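Trindari says sorry, again, for the wrong encore

Fans of the girl group Trindari have been offered their money back after last week's show in Eltovport ended 30 minutes early, with a song that belongs to somebody else.

The group had left the stage for the usual pause before the encore when the house speakers began playing the new single by Nouri, a younger act signed to the same management company, Skeltico. The single had not been released. It played all the way through, twice, and then the lights came up.

Skeltico put out a statement the next morning blaming "a playlist matter". A second statement that evening withdrew the word "playlist" and left "matter" to fend for itself.

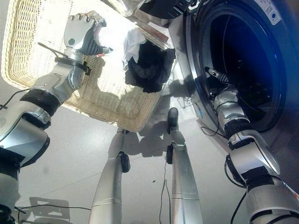
By then a petition asking for a proper explanation had gathered roughly 700 names, which is a fair turnout for a hall of that size on a wet night in April. Most of those signing wanted the missing songs. A few wanted to know when the Nouri single was coming out, as they had rather liked it.

Miroslava Zinchenko, who has managed both groups for 2 years, told reporters that no member of either had known what was going to be played. She declined to say who had. Asked whether the company had used a paying crowd to try out a new record, she said she did not recognise the description, and then that she would not use those words herself.

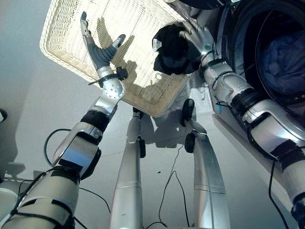

Refunds, up to a point

Ticket holders can claim back a quarter of the price through the box office until the end of the month. The booking fee stays where it is. Anyone who bought the signed photo bundle keeps the photo — Skeltico was quite firm on this — and gets nothing off it.

Glenys Tapley, who runs the group's largest fan newsletter, called the offer "a quarter of an apology" and said her readers would be claiming it anyway.

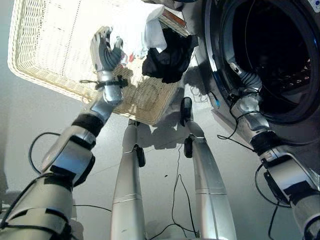

Trindari themselves posted a short video on 12 Apr 2024 in which all the members bowed and said they were sorry for causing worry. They did not say what they had done to cause it. Nouri have cancelled a radio appearance, and the single is still listed as coming soon.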